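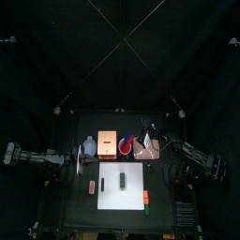

Hello and welcome! I'm Pierina Tedesco, and I run Zimwood, a small wedding flower studio with a cold store, two big sinks and more buckets than is sensible. If you've landed here you're probably engaged (congratulations!) or you're the mum, sister or best man of somebody who is, and you've been told to "sort out the flowers". Either way, come in and have a nose about.

I started out doing bouquets on my kitchen table. My cousin was getting married in August, her florist had let her down, and I'd done one evening course and owned a decent pair of snips. I stayed up until three in the morning wiring buttonholes and crying a bit, and in the morning there was a bride with an armful of dahlias and I thought, right, I'd like to do that again please. Her bridesmaid booked me on the spot. Then the bridesmaid's boss did, and after that I had to stop pretending it was a hobby.

These days there are three of us. Marta Kravchuk joined when I got too busy to answer my own phone, and she is now the person you'll speak to first. She does the quotes, the timings and the long emails with venues over whether they allow real candles, and she makes a very good flower crown too. Melur Yusof does our big pieces – arches, hanging things, anything that needs a ladder. Melur trained in theatre sets and it shows, in a good way! I still do every bridal bouquet myself. I'm a bit stubborn on that one.

Our style, if you want a word for it, is loose and gardeny. I like stems that wander off a bit, and I like scent, so you'll get sweet peas, stocks and proper garden roses whenever they're in season. I'm less good at very tight round domes of white roses. I can make them, but there are people who love doing them and I'd happily pass on a name.

Most of our summer flowers come from Tymofii Karpenko, who grows for us at Providby, forty minutes up the road. He rings me when something is looking lovely and I change my plans to suit. If you've booked a summer wedding with us you may well get a message from me at six in the morning with far too many exclamation marks, all because the scabious is out. In winter we buy from the market and lean on foliage, berries and hellebores, and winter weddings are some of my favourites.

How it works, as people always ask. You send us your date and venue, and Marta tells you if we're free. We take on 39 weddings a year and no more, and only ever one in a day. Then we have a chat, at the studio or by phone, for as long as it takes. Bring a picture of the dress if you've got one, or a scrap of bridesmaid fabric, or just a feeling. You'll have a written quote from us inside two weeks. A deposit of £50 holds the date for you while you think it over, and it comes off your final bill.

We don't do packages. Our smallest orders (a bouquet and a few buttonholes) start at £500 including delivery, and it goes up from there depending on how many tables you've got and how keen you are on an arch. If your budget is tight please say so early on! I can do a lot with jugs and a good bunch of cow parsley, and I would much sooner know at the start than have you fretting.

On the day we deliver, set everything up and pin on the buttonholes if the groomsmen will stand still. Late in the evening, or first thing the next morning, we go back for the vases and the arch. Your guests can take the flowers home, and anything left over we bunch up and drop off at the hospice if you're happy with that.

We also run a little bouquet class in the spring and another in the autumn, with cake. Pylyp Tymoshchuk from Figueiredo, the bakery next door, sees to the cake side of things, so I'd book for that alone. Hen parties are welcome.

The studio is open by appointment. Give Marta a ring or fill in the contact form, and do tell us how you met – we always like that bit.

Filed under: About the studio, Wedding flowers

Search this site
Type and press enter
No results yet

Recent from the journal
Sweet peas and how to keep them going in a jug
A barn, a brass band and 46 buttonholes
What's in season for an October wedding
Marta's guide to asking your venue the right questions
Foliage arches at Ristari Hall
Spring bouquet class: what to bring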